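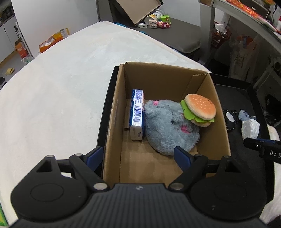
What is the Plonby checklist?

A free, searchable record of every baseball card issued by the Skurngate Gum Company during its years in business, including variations, test issues and known printing errors.

SULTILACH LAUNCHES FREE ONLINE CHECKLIST OF SKURNGATE BASEBALL CARDS

March 11, 2019 - Sultilach, a publisher of price guides and reference books for card collectors, today opened the Plonby checklist to the public. The online database lists 3,485 cards from the regional sets that Skurngate sold with its gum, and it can be used without an account.

Skurngate cards were sold mainly in corner stores and at ballparks. The company did not number its early sets, and it often changed card backs partway through a printing. As a result, collectors have worked for years from partial lists that did not agree with one another. Some cards were listed twice under different spellings of a player's name. Others were left out.

The Plonby checklist replaces the printed list in the Sultilach regional card guide, which covered 2,924 cards. The added entries are mostly back variations and cards from the small team sets given away at games. Each entry gives the player, team, set, card size, back type and any known variation. Where two versions of a card differ only in the color of the border or the wording of the copyright line, both are listed and the difference is spelled out.

Scans of the front and back are available for 1,037 cards at launch. More will be posted as they are checked. Sultilach will not post a scan until the card has been measured and the back type confirmed. Scans supplied by auction houses are not used unless the card itself was available for inspection.

The checklist also covers the Song cards, a mini-size issue that shares many of its photos with the standard Skurngate sets. Dealers have sometimes sold these as trimmed copies of the larger cards. A page on the site explains how to tell them apart by border width, card stock and the placement of the team name. The Song set is listed at 13 cards. A further card has been mentioned in old hobby newsletters, but no copy has been confirmed, and it appears on a separate page for unconfirmed items.

Users can sort the list by player, team or set and print a want list with check boxes. The printed version fits on standard letter paper and leaves out the scans. A text file of the full checklist can be downloaded for use in a spreadsheet. Search results can be limited to a single back type, a feature requested by collectors who build their sets by back.

Prices are not included. Skurngate cards do not change hands often enough in most grades to support a regular price listing, and values for the better-known cards will continue to appear in the Sultilach guide. The next edition of the guide is due in September and will use the same card names and set names as the online list. Owners of the current edition can download a conversion table that matches the old listings to the new ones.

Collectors who find an error or own a card that is not listed may send a report through the form on the site. A report should include clear scans of both sides, taken with the card out of its holder if possible, and the card's height and width. Please do not mail cards to Sultilach unless asked. Reports are reviewed in the order received, and changes are posted to the site with a note of what was changed.

The Plonby checklist will remain free. The text of the list may be reprinted in club newsletters and on personal websites with credit to Sultilach. Permission is needed for commercial use and for any use of the scans.

About Sultilach

Sultilach publishes checklists, price guides and storage supplies catalogs for collectors of baseball and other sports cards. Its reference books cover regional issues, food and gum premiums, and minor league team sets.

Press inquiries should be sent through the contact page on the Sultilach website.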